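Putting the fake flowers away

2024-01-09

The December decorations came down last week, and the hall table looked bare, so I got out the box of artificial flowers. I buy most of them at Tadetti, the discount place on the Crichton road. They cost less than fresh and I don't have to remember water.

The box had been on top of the wardrobe since summer and everything in it was flat. Leaves fold when they are packed under other leaves, and they stay folded. I bend the side stems out first, then work on the leaves one at a time. If a leaf won't lie right I hold it over the kettle for a few seconds and press it between two dish towels. I tried a hair dryer once and it mostly blew dust around.

For dust I use a soft paintbrush. The toothed edges catch lint, and so do the veins on the back. A damp cloth is fine on the plastic stems, but I keep it off the fabric petals after a pink one bled on me.

Roses I hold low on the stem while I shape them. If you grip near the top you end up bending the part you just fixed. I also leave the stems long until I have picked the vase. I cut 3 of them too short for the tall Pokulent jug and now they live in a mug in the bathroom.

The box is a Jusudow under-bed one that cost 20 dollars. Roses go in last, heads all at one end, with tissue between the layers. I wrote ROSES on the lid because I have opened the wrong box every year.

Still to do: the ivy, which is tangled, and the eucalyptus, which sheds.

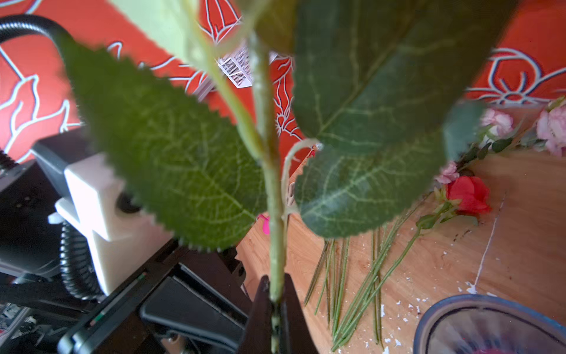

Dorothea Vance
Writer and editor of this blog

The rose stem has a thinner side stem branching off it, and the two big leaves are different greens, one medium and one darker. I like a mix of greens in a vase. Next post will be the ivy, if I get it untangled.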